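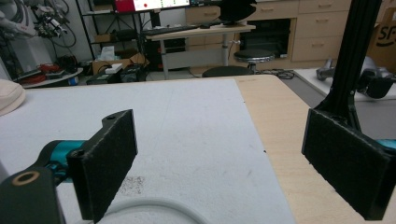
Virnadier Releases Livumel 3, Grasp Planning and Control Software for Two-Finger Grippers

UDBY, 10/07/2019 - Virnadier today released Livumel 3, a new version of its software for planning and controlling grasps with two-finger grippers. The release adds a planner that works from wrist camera images alone, a rewritten force controller, and a replay tool that lets users step through a recorded grasp one control cycle at a time.

Livumel 3 is available now to all customers with a current license. Customers on Livumel 2 can upgrade at no charge through the end of their license period.

Planning from the wrist camera

Earlier versions of Livumel needed a fixed overhead camera and a calibrated work surface. Each time a table was moved, the calibration had to be repeated. Livumel 3 can plan from a camera carried on the gripper itself. The software finds both fingers in the image, estimates the surface the object rests on, and proposes grasps in the gripper's own coordinates. The overhead camera is still supported and can be used together with the wrist camera.

The planner masks out the fingers before it looks for objects. Users set up the mask once for each finger type. Finger pads that differ in size or shape on the left and right sides can be masked separately, something customers have requested since the first version.

The new planner was tested on 406 household and packaging items, including soft goods, boxes, lids and cable bundles. The item list and the settings used for each one are included with the download, along with the items the planner handled poorly. Clear plastic and very thin sheets remain difficult, and Virnadier recommends keeping the overhead camera in place for those.

Force controller

The force controller has been rewritten and now runs as its own process. If the planner stops or restarts, the controller holds the last commanded grip force until it receives a new command or a timeout expires. The default timeout is 20 seconds and can be changed in the settings file.

Grip profiles can now be saved by pad material. Profiles for rubber, bare metal and felt-faced pads ship with the release. A profile made on one gripper can be copied to another of the same model without editing.

Replay tool

Livumel 3 records camera images, finger position, motor current and planner output to a single file. The replay tool opens that file and shows all four on one timeline. Users can change a planner setting and run the same recording again to see how the proposed grasp would differ. No hardware needs to be connected.

Recordings can be trimmed and exported in the Kasprzak log format, so existing analysis scripts written for that format will continue to work. The old Livumel 2 recording format can be read but is no longer written.

Changes for existing users

The settings file has a new layout. A conversion script is included and should be run before the first start. Plug-ins built for Livumel 2 must be recompiled. The graphical calibration wizard has been removed, and its functions are now part of the main setup screen.

Support for Livumel 1 ends in July. Customers still using that version should contact Virnadier support before upgrading, as a direct upgrade from version 1 to version 3 is not possible.

Pricing and availability

A single-workstation license for Livumel 3 costs $3000 per year and covers up to two grippers. Additional grippers can be added for $80 per month each. Universities and other teaching institutions may apply for a reduced rate. A trial version with all features enabled, except export, can be requested through the Virnadier website.

Livumel 3 runs on 64-bit Linux. Documentation is in English.

About Virnadier

Virnadier develops planning, perception and control software for robotic gripping. The company is based in Udby, where it also tests its software on grippers from several manufacturers.

Media contact: Virnadier Press Office, Udby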